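Astunwood Evening Woodshop Opens Its Doors for a Second Season

ASTUNWOOD, October. The Astunwood Evening Woodshop is back, and this time it has room for more people! The community program, run by Revico, starts its second season this month with 18 workbench places, a longer class schedule and a brand-new beginners' course in chair repair.

Last season began as a trial with a single class in stool making. Places filled within four days of the sign-up sheet going out, and the waiting list kept growing all winter. People came straight from work, from school pickup, from the late shift at the bakery, and they kept coming back (several are now building their second bookcase).

"I thought we'd get a few retired carpenters and my cousin," said Usman Baloch, program lead at Revico. "We got nurses, bus drivers, a whole family who wanted to fix their grandmother's kitchen table. I'm so happy we get to do this again."

The new chair repair course will be taught by Kulsoom Mirani, who has been mending furniture in Astunwood for 19 years. Students bring one wobbly or broken chair from home and work on it for the length of the course. They'll learn how to take apart an old glued joint, clean it up, fit it again and clamp it square. Caning and upholstery are not covered this season, but Mirani hopes to add a weaving class in the spring.

Mehwish Talpur will again lead the stool class, and Danish Soomro takes over the open bench evenings, where anyone who has finished a course can come in and work on a project of their own. Soomro joined last season as a student.

"My first stool rocked like a boat," he said. "I still sit on it every morning!"

Classes run from 6:30 to 8 p.m., a full 90 minutes, with tools, glue and safety glasses included. Lumber for the stool class is included too. Open bench members bring their own wood or buy offcuts from the rack by the door, priced by the piece. Students should wear closed shoes and tie back long hair.
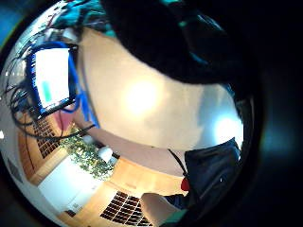 Do I need any woodworking experience to join?

Both the stool class and the chair repair course are planned for complete beginners, and the first evening is spent on measuring, marking and using a handsaw safely. Open bench evenings are for people who have already finished one of the courses.

Sign-up is open now at the Revico front desk in Astunwood. Anyone aged 16 or over is welcome, and those under 18 need a form signed by a parent or guardian. Late sign-ups go on a waiting list, and places that come free are offered in order.

Press contact: Sobia Zaidi, Revico, Astunwood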